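The small jobs at the end of the bench

At Clelora, a repair workshop in Flasham, the last jobs of the day tend to be the smallest. Karlijn Schouten keeps them on a white tabletop where a dropped screw is easy to find. In October the workshop took in 338 items, and roughly half needed nothing more than a new connection or a tightened terminal.

Green terminal blocks are the part she reaches for most. A wire goes in at the side, a screw holds it down, and the whole thing can be undone again later. On their own they slide about, so Schouten fixes hers to bits of cardboard.
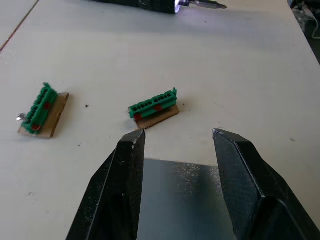
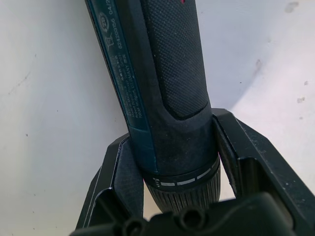
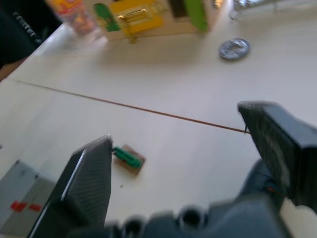
On the bench at Clelora: green connector blocks on their cardboard bases (first picture) and the cordless screwdriver (second).

The collar on the screwdriver matters more than its speed, she says. Beginners set it too high and strip the thread - a cheap mistake, but a slow one to put right. She starts them at the lowest setting and lets them work up.

Obadia Swai, who joined two years ago, still finishes every terminal by hand. "I like to feel it stop," he says.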